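Nururum Screening Room Server
Set-Up Guide, Section 4: Loading and Scheduling a Feature

Applies to software release 2. Revised September 2021.

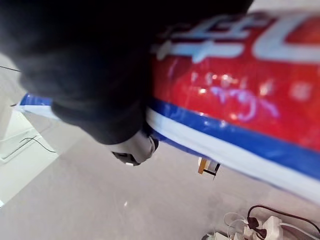
Complete Section 3 (Network and Projector Pairing) before starting. The server will not accept a feature until the projector status reads PAIRED on the front panel.

4.1 Before You Begin

Have the following ready:

The feature drive supplied by the distributor
The delivery sheet that came with the drive
The operator passcode for your venue

Venues that receive features through the Demier delivery service do not need a drive. Skip to 4.3.

4.2 Loading from a Drive

1. Log in at the operator screen. Guest accounts can view the schedule but cannot load content.

2. Slide the drive into the left bay until the latch closes. The bay light turns amber.

3. Select Content, then Load from Drive. The server reads the drive and lists each title it finds, including trailers and alternate language versions.

4. Compare the title and version code on screen with the delivery sheet. Subtitled and dubbed versions of the same film often differ by a single letter.

5. Check the box beside each item you want and press Load. A full-length feature takes up to 33 minutes.

6. Wait for the bay light to turn green. Press Release and remove the drive.

CAUTION: Do not remove the drive or switch off the server while the bay light is amber. A partly loaded feature must be deleted and loaded again from the beginning.

4.3 Loading from the Delivery Service

1. Select Content, then Incoming. Titles already sent to your venue are marked Complete.

2. Select the title and press Move to Library.

3. If a title remains at Waiting overnight, confirm that the Surkodberg gateway is switched on and that its cable is in port 2. Port 1 is reserved for the projector.

4.4 Adding the Key

Most features are locked and will play only within the dates set by the distributor. The key arrives by e-mail as a small attached file.

1. Save the key file to a blank USB stick. Do not rename it.

2. Insert the stick into the front socket and select Keys, then Import.

3. Open the title in the Library. The start and end of the permitted period are shown under the running time.

Note: Keys are issued for one server only. If your venue has exchanged its server for any reason, send the new serial number to the distributor at least five working days before the first showing.

4.5 Building the Show

1. Select Shows, then New.

2. Drag items from the Library into the show in playing order -- trailers first, then the rating card, then the feature.

3. Add a lighting cue before the rating card and another at the start of the end credits. Venues with Nautiyal dimmers should choose the cue type marked N.

4. Press Check. Any item with a missing or expired key is shown in red and must be corrected before the show can be saved.

5. Save the show and assign it to a time on the Schedule page.

Note: Leave at least five minutes between the end of one show and the start of the next. Shows that overlap are not started automatically.

4.6 Test Playback

Play the first two minutes of the feature with the house lights down. Confirm picture shape, sound level and subtitles, then press Stop and return the show to the beginning. If there is picture but no sound, see Section 5.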